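Visit Report: The Shared Workshop at Plamville

Members of the Eton Makers' Association traveled to Plamville to view the robot arm under construction at the shared workshop there. The visit was arranged at the invitation of the workshop's coordinator, Lino Zuccaro, and 13 members took part. This report is intended for those who could not attend and for the building group, which is considering a similar project for the coming year.

The Plamville workshop occupies the ground floor of a former printing business. It is open to members on four evenings a week, and monthly dues are $18. Members may reserve bench space for long-term projects, provided that the bench is kept in active use. The robot arm has held such a reservation since April.

Mr. Zuccaro opened the visit with a short talk on the history of the build. The first design, known to its builders as Skotik, was a small tabletop arm driven by hobby servos. It could lift an empty cup but drifted out of position within a few minutes of operation, and the group set it aside after one season. The present arm, named Iordache after the street on which the first meetings were held, uses geared motors and a heavier base. Its control software was written by three members, one of whom had no earlier programming experience.

Visitors asked a number of questions about cost. The group keeps a ledger of all purchases and made it available for inspection. The most expensive single item was the motor controller, at $199. Most of the remaining parts were bought secondhand or taken from discarded office equipment. Mr. Zuccaro advised any new group to settle its wiring plan before buying connectors. His own members had bought two incompatible types and later replaced one of them in full.

The second part of the visit was given over to the gripper, the portion of the build that has taken the most time. The fingers are moved by linkages so that one motor can open and close both sides. The builders made several versions before they were satisfied with the movement of the joints, and the earlier ones were passed around for members to handle. The tips of the first version were too broad to pick up a washer from a flat surface. The current tips are much narrower.

A discussion of safety practice followed. The workshop requires a second person in the room whenever the arm is powered, and a stop button must be within reach of the operator. Our own rules contain no such provision, and the building group may wish to review them before any work begins.
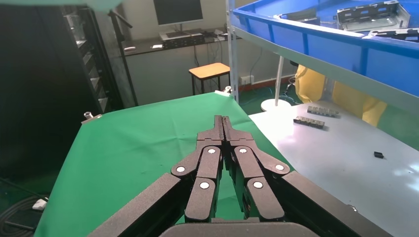 Plamville — Jan 5, 2021

The black gripper is built from segmented plates joined by round white pivot pins, and its paired fingers taper to narrow tips. The work table has a bright green cloth clamped at its corners. Members who have tried to keep small parts in place on a bare bench will see the appeal of this arrangement, and it would cost very little to copy. Connector blocks are set out on the white table alongside, with sheet-metal chassis parts in the blue bin on the shelf.

After the tour, the hosts and visitors discussed the possibility of sharing parts orders between the two workshops. It was agreed in principle that orders for fasteners and bearings could be combined — shipping charges on small quantities have been a burden to both. Mr. Zuccaro will forward the Plamville parts list, which runs to 44 entries.

The Association thanks the Plamville members for their time. Anyone wishing to join the building group should leave a name and a telephone number at the front desk in Eton.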